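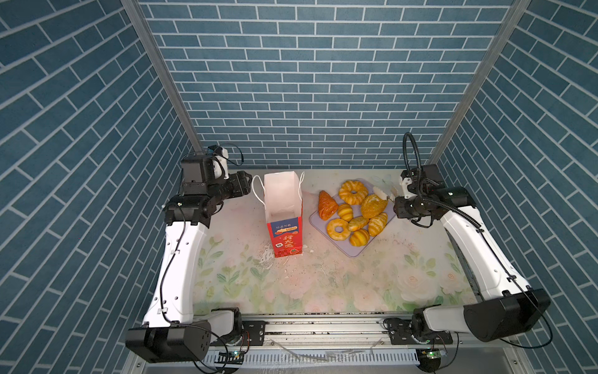
When does the paper bag charge start in Trundport?

The charge starts in September at stores with more than 700 square feet of sales floor. Smaller shops have until the following spring to comply.

Trundport shoppers will pay for paper bags at the checkout from September under a rule approved by the city council, ending a long run of free bags at grocery stores, pharmacies and most clothing shops.

Published 2026-03-20

The measure passed after two public hearings and a rewrite of the section on restaurants. It follows the city's earlier ban on thin plastic bags, which pushed most stores over to paper. City staff told the council that paper bags now make up a larger share of what is collected at the curb than they did before the ban, and that many of them arrive too greasy or torn to be recycled.

Stores covered by the rule must charge at least three cents for each paper bag with handles. They may charge more. The amount has to appear on the receipt as its own line, and a store cannot refund it at the register or fold it into a discount. Stores keep the money.

That last point took up most of the second hearing. An earlier draft would have sent part of the charge to the city to pay for litter pickup along the river path. Store owners objected to the paperwork, and the city attorney's office said a shared charge could be treated as a tax, which would have meant a ballot vote. The draft was changed before it came back to the council.

Some bags are exempt. Pharmacies may still hand out small bags for prescriptions at no cost. Bags without handles, used for produce, bread, bulk goods, cards and loose hardware, are not covered. Takeout orders are also left out for now, though the council asked for a report on restaurants after the rule has been in force for a year.

Customers who pay with food assistance benefits will not be charged. Cashiers are not allowed to ask for extra proof beyond the form of payment itself.

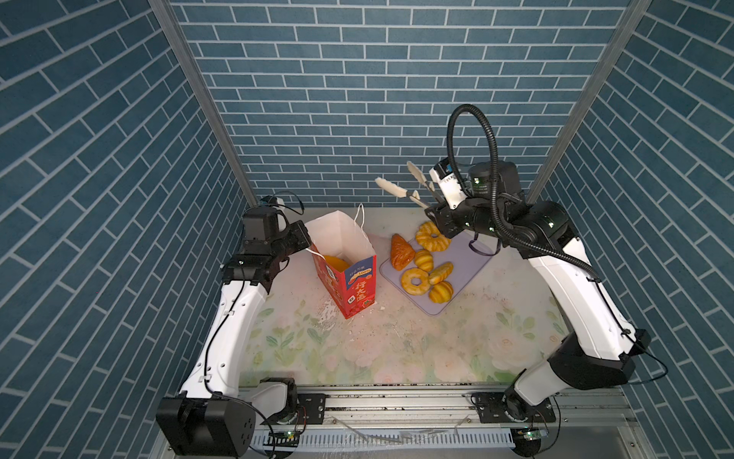 A paper shopping bag on a table with a floral-printed surface.

Lucero Market, which has stores in Trundport and neighboring Urnport, supported the change. In a written statement, the company said its Urnport store has charged for bags since that city adopted its own rule and that customers there had adjusted within the first few weeks. The company said it would put reminder signs in its Trundport parking lots over the summer and move its reusable bags from the back of the store to the front.

Other businesses were less pleased. The Gremum Street Merchants Association, which represents shops in the older part of downtown, said its members mostly sell to visitors who come in without a bag of their own. The association had asked for gift shops and bookstores to be left out. It said a printed bag with a shop's name on it is a form of advertising and that shops should be free to give one away.

The council did not agree to the exemption but did give smaller stores the later start date. Most of the shops on Gremum Street fall under the size limit.

Several residents who spoke at the hearings asked why the city was acting on paper at all, given that paper bags can go in the blue bins. The city's solid waste office answered in a memo attached to the agenda. The memo said clean, dry paper bags are still accepted and that residents should keep recycling them. It said the aim of the charge is to cut the number handed out in the first place, especially second bags used to double up a first one, and bags given for a single item.

The memo also said residents can reuse paper bags to hold newspapers and mixed paper for pickup. Food scraps should not go into the recycling in a paper bag, but a plain paper bag can be used as a liner in the green cart. Bags with a plastic or foil lining belong in the trash. Rope or ribbon handles should be removed first. Twisted paper handles can stay on.

Enforcement will be handled by the same office that inspects commercial scales. A store's first violation brings a written warning. Fines begin with the second and go up from there, and a store can appeal within 4 weeks of the notice. The office said it does not plan to hire more inspectors and will check bag charges during visits it already makes.

The city will give away reusable bags at the main library and the senior center before the rule takes effect. Residents may take one bag per household while supplies last. Stores that want signs for their registers can pick them up at the city clerk's office or print them from the city website.

Urnport's rule differs in a few ways. It covers stores of every size and includes takeout orders, and it sets a higher minimum charge. The two cities discussed using a single set of rules but did not reach an agreement. Shoppers who use stores in both places should expect to see different amounts on their receipts.

Comments on the draft guidance for store owners can be sent to the city clerk by mail or dropped off at the front counter of city hall.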